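How many demos before I stop wasting my afternoons?
Posted by Ryan Bellamy in Arms and Grippers

I've recorded 233 teleop demos of one task, moving capped tubes around a steel rack. The policy still closes its fingers on air. Everybody says "get more data" and I'm not buying it. Has more ever fixed this for anyone?
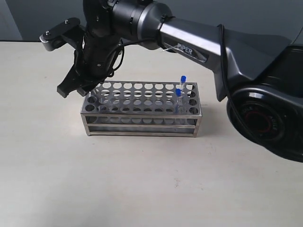
The arm over the rack, gripper open, two blue-capped tubes at the right end.

Þröstur Hafþórsson
More of the same won't help much. Check how many of the 233 start with the tubes in the same holes. I threw out a pile of near copies, recorded 31 new ones with the rack shifted and turned, and got further - not far, but further. I'd also distrust any success rate you got from 2 or 3 tries.

Clovitz19
just get more data

Ryan Bellamy
Checked. Same holes in all but 19. Will move the rack, not holding my breath.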